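Counter Service: what a table, three cups and a bell can do for a small venue
Speaker notes, Clirevdale, 14 September 2023

Opening. Water first. Wait for the back rows to stop unwrapping things.

Good morning. I have run table games at fairs, school evenings and one very long wedding, and I'm going to talk for half an hour about furniture and paper goods. Anyone who came for the marketing session, it's across the hall and has pastries.

(Pause. Some people will leave. Let them.)

Slide 2: Where the money went
When we started Wimside we spent 2,000 dollars on a game booth. It had lights. It had a sound effect. It took two people and a van to put up, and children walked past it to watch a man fold napkins. We kept it until May, then sold it to a dentist, and I did not ask.

Slide 3: The cup game
Old as dirt. Upside-down cups, something small underneath one of them, move them, ask where it went. No prizes worth stealing, no betting, and I mean that second part. In plenty of towns the betting version gets you a talk with an officer. Ours costs nothing to play and the winner gets a sticker.

At the last Clirevdale fair we ran 313 rounds over one weekend. I know because my tally clicker said so, and I trust the clicker more than I trust myself after lunch.

(If they ask about the sticker budget, skip ahead to slide 9.)

Slide 4: The cloth
Use a cloth. Bare tables are slippery and loud, and everyone hears where the ball is. You want something with a bit of texture and a dark color, and it will still show every crumb by noon. I used to own a white one. It looked like evidence.

Don't let it hang to the floor at the front. People put their feet on it and then leave, taking the game along.

Slide 5: The curtain
Cheap, pleated, dark. It stops people from wandering behind you and announcing the answer. We hang ours on a folding frame from Costorer that takes seven minutes to open and a good deal longer to close. Check the posts before every show. I have worn one as a hat.

Slide 6: Cups
Paper or plastic? I get asked this more than anything else, including my name. Paper. It's light, it's quiet, and when a toddler sits on it you reach for another one. Plain is best, but a printed band is fine as long as all the cups match. What you're checking for is dents. One crumpled rim and every nine-year-old in the county has your number.

Buy the sleeve, not the box. I bought the box. We still have cups.

Slide 7: Spacing
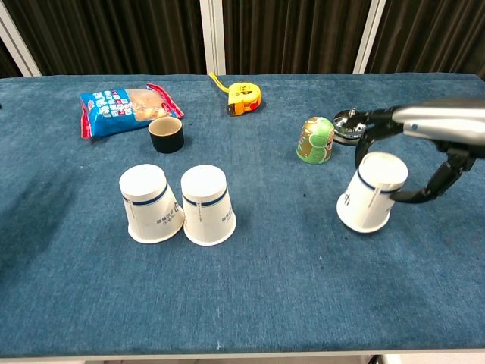

How far apart should the cups be at the start of a round?
A hand's width works for most tables. Any closer and they bump each other when you slide them, and much wider makes you reach, which looks like you're doing chores.

Work on your tilt, too. Tip a cup back the same amount every time, whether it's the full one or an empty one. Mine used to go up higher when I was pleased with myself. A girl of six explained this to me in front of her grandparents.

Slide 8: The bell
Ring it when the round is over and at no other time. At Temba, our winter show, we left it within reach of the public. We do not do that anymore.

Slide 9: Stickers
Up to 3,529 on a roll, according to the label. I have never reached the end of one.

Slide 10: Questions
(Hand cups around. Expect fewer back.)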